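Hurkolari Guest House – Room Safety and Housekeeping Checklist
Room 33, second floor
Date of check: 2023-10-21
Form 344

1. Door and exit
Door closes and latches by itself – OK
Escape plan on back of door – OK, but the print is fading. Order new.
Hallway clear to stairs – OK

2. Smoke alarm
Test button – OK, heard at the far end of the hall
Unit number 2426 matches the log – OK
Comment: cover is dusty. Wipe at next cleaning.

3. Electrical
Bedside lamp cord – FAIL. Outer sleeve split near the plug. Lamp taken out of the room.
Outlets – OK
Kettle – OK. Tetley bags restocked on the tray.
Lanz panel heater – OK. Nothing hung over it. Keep the bed covers well away from it.

4. Window
Opens and locks – OK
Blind cord cleat – loose, one screw missing. Tighten before the next family booking.

5. Bed and bedding
Frame and slats – OK
Mattress label present – OK
Plush blanket – OK, no scorch marks or pulled seams. Wash on cool only.
Clothes on the bed – folded dark item with fluffy trim, small pink cloth next to it. Move to the shelf before bedding is changed.
Phones – remind guests not to charge them under blankets or pillows.
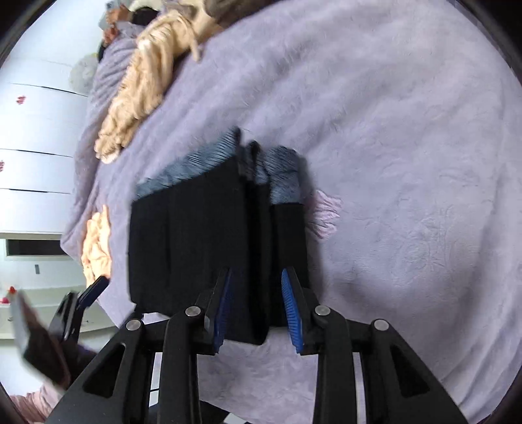 Can a plush blanket go in the dryer with the sheets?
Dry it separately on low heat, and clean the lint screen before and after.

6. Follow-up
Lamp – replace, Prestero order
Cleat screw – maintenance
Escape plan – reprint for all rooms on this floor
Next check: December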